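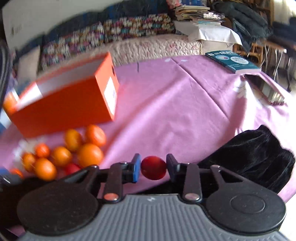
Chapter 6. Building a Two-Finger Gripper at Home

In Chapter 5 you cut and drilled the linkage for the Grestley arm. This chapter adds the part that touches things. A two-finger gripper can be built on a kitchen table in a weekend, and most of that time goes into adjustment. You will need the parts bag from Appendix B, a 2.5 mm hex key, thread lock and a few pieces of fruit.

The fruit is your test set. It is cheap, and it varies in size and skin from piece to piece, while printed test blocks are all alike. Tangerines and cherry tomatoes make a good start. Keep a shoebox close by to serve as the drop target.

6.1 Opening width
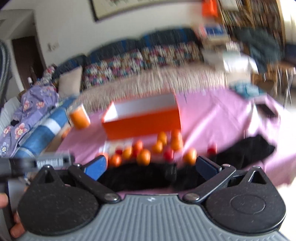
Set the opening width before you tighten the pivots. The design used here opens to 112 mm at the tips, enough for a large orange with room on both sides. If yours stops short, check that the two links are not touching the body at the end of their travel. Anju Grewal, who built the first version in the Ekanayake shared workshop, filed 11 links before she found that a washer had been left out of the drawing. The drawing in this edition is correct.

6.2 Closing on small objects

A small, smooth object shows up errors that an orange will hide. If the tips meet at an angle, a tomato rolls out as they close. Close the fingers slowly on a strip of paper and pull. The paper should drag evenly along the full face of both pads.
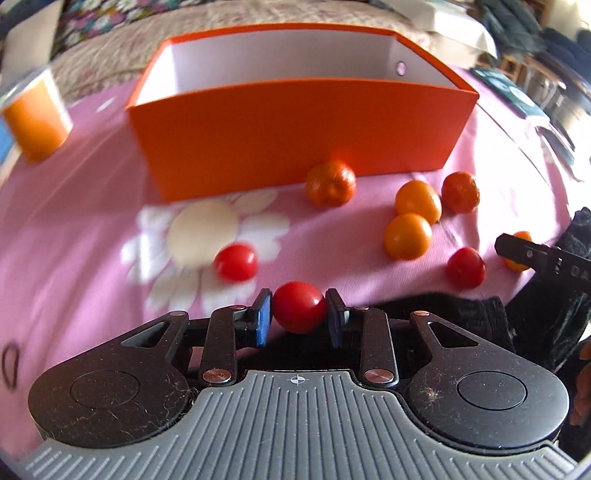 Figure 6.3. Cherry tomato held between the finger pads.

Start with a spring setting of 45 on the Jikent scale and go up one step at a time. Stop when the skin dents. Write down the last setting that did not leave a mark.

6.3 Larger objects

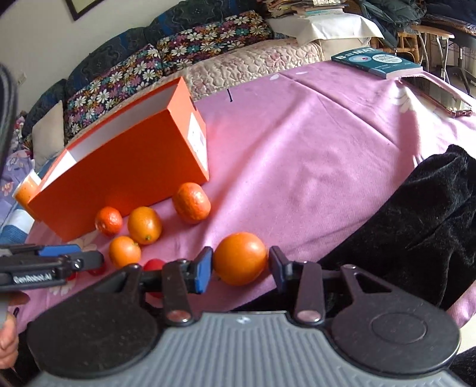 Grip force is only part of holding a round object. The pads must also meet it near its widest point, or it will be squeezed up or down. With an orange between two blue pads, the contact area on each side is small compared with the fruit, so a few millimeters of error in height matters. Benedek Vida recommends 50 lifts per object before changing anything. Exercise 6.1 follows his method.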